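From: Nazanin Nikzad
To: bath-toys list
Date: September 2020
Subject: Re: Marks on small ducks

> I have 37 ducks to enter and the sheet asks for "maker's mark, place
> and state". Most of mine are marked underneath. Two have something on
> the side that I can't read. Do I leave the box blank, or guess from
> the shape? One looks like a Piklow to me.

Please don't guess from the shape. The classic pattern was sold under several names, Piklow and Tokier among them, and the body alone won't separate them. In August I had to reopen 20 entries where the name had been filled in that way.

Leave the name blank and fill in the other two boxes. Entry 281 is a fair model: yellow, orange beak, black dot eye, print on the front flank below the beak. The print is greenish-brown and faint, so the state is "unread".
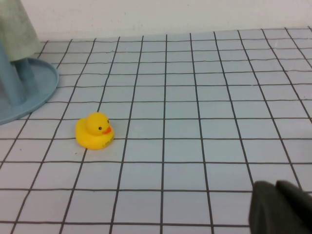 2. Filling in the sheet

Place: give the part of the body and which way the duck faces, e.g. "front flank, facing right". "Side" is too loose.

State: use "clear", "part" or "unread". A smudge with no letters you would swear to is "unread" — even if you are fairly sure what it ought to say.

Colour: note the print separately from the body.

Don't rub at the mark to bring it up. I lost most of a Skultosetti stamp with a damp cloth and a little soap.

Nazanin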